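Ticket 724: Handgreifer links und rechts schließen ungleich, weiche Früchte rutschen
Projekt: Plendell
Status: gelöst, Nachprüfung offen
Gemeldet von: Liesl Zürcher
Bearbeitung: Damian Rainer
Komponente: Greifer, Backenbeläge, Aufnahmesoftware

Liesl Zürcher, 09:14
Beim Vergleich der beiden Handgreifer hält der linke kleine Gegenstände schlechter als der rechte. Beide sind mit den blauen strukturierten Belägen bestückt. Mit einer Tomate links verliere ich sie beim Anheben in etwa jedem vierten Versuch, rechts fast nie. In der Aufnahme zeigt der linke Greifer trotzdem einen sauberen Schließwert an. Firmware ist auf beiden Seiten gleich, Kabel habe ich getauscht, ohne Änderung. Controller ist die Box von Drirkley mit der Standardkonfiguration.

Damian Rainer, 09:40
Bitte folgende Angaben nachreichen:
Rohwert des Encoders bei ganz offenen Backen, links und rechts.
Rohwert bei geschlossenen Backen ohne Gegenstand.
Sitzen die Beläge auf beiden Fingern bündig?
Wurde seit der letzten Kalibrierung etwas abgeschraubt?

Liesl Zürcher, 10:25
Offen: links 724, rechts 724. Geschlossen: links 2, rechts 2. Die Werte sind also gleich. Belag sitzt rechts bündig. Links steht er am inneren Finger an der Spitze etwas über. Abgeschraubt wurde der linke Finger, als wir im Juli die glatten Beläge von Prinon probiert haben. Ob danach neu kalibriert wurde, weiß ich nicht. Im Protokoll steht nichts davon.

Damian Rainer, 10:52
Dann zuerst ohne Software prüfen. Einen Papierstreifen zwischen die Backen legen, Griff ganz durchziehen, am Streifen ziehen. Einmal an der Spitze, einmal in der Mitte, einmal hinten. Wenn er in der Mitte durchrutscht und an der Spitze klemmt, liegen die Backen nicht parallel an.

Liesl Zürcher, 11:20
Rechts klemmt der Streifen überall. Links klemmt er an der Spitze, in der Mitte und hinten lässt er sich herausziehen. Damit ist es wohl mechanisch.

Lies Van der Linden, 11:31
Das hatten wir an einem anderen Greifer auch. Der überstehende Belag setzt zuerst auf, der Encoder meldet »zu«, und hinten bleibt ein Spalt. Die Kalibrierung gleicht das nicht aus, sie kennt nur den Weg und nicht die Anlage. Belag abziehen, Klebereste mit Isopropanol entfernen, neuen Belag an der hinteren Kante ausrichten. Schrauben des Fingers vorher lösen und erst bei geschlossenen Backen wieder anziehen.

Liesl Zürcher, 13:45
Belag links ersetzt, Finger neu ausgerichtet, beide Seiten kalibriert. Papierstreifen klemmt jetzt links an allen drei Stellen. Geschlossen steht links weiterhin 2.

Damian Rainer, 13:58
Gut. Bitte noch den Versuch mit beiden Greifern gleichzeitig, links etwas Kleines und rechts etwas Größeres, auf der weichen Unterlage. Auf dem Labortisch verhält sich das Anheben anders, weil die Unterlage dort nicht nachgibt. 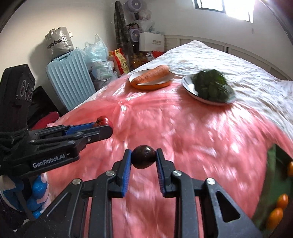 Liesl Zürcher, 15:30
200 Griffe links, 200 rechts. Links zweimal verloren, beide Male habe ich zu weit oben angesetzt. Rechts kein Verlust. Druckstellen an den Tomaten kommen vor, wenn man den Griff ganz durchzieht, das ist auf beiden Seiten gleich. Blattgemüse habe ich noch nicht ausgewertet.

Frøydis Nygård, 15:47
Frage zu den alten Daten: Vor dem Belagwechsel liegen 600 Episoden mit dem linken Greifer. Bleiben die im Datensatz?

Damian Rainer, 16:05
Die Bilddaten sind in Ordnung. Der Schließwert links ist für kleine Gegenstände nicht belastbar. Ich markiere die Episoden im Index mit »pad_links_alt«. Für den Vergleich mit dem Greifer von Hlongwane bitte nur Aufnahmen ab heute verwenden.

Lösung
Ursache: Belag am inneren linken Finger nach Umbau versetzt geklebt, Backen lagen nur an der Spitze an.
Maßnahme: Belag ersetzt, Finger ausgerichtet, beide Greifer kalibriert.
Änderung am Ablauf: Der Papierstreifentest kommt nach jedem Belagwechsel ins Protokoll, vor der Kalibrierung.

Offen
Auswertung Blattgemüse (Liesl Zürcher)
Index markieren (Damian Rainer)
Ersatzbeläge nachbestellen, im Schrank liegt noch ein Satz (Nayara Evangelista)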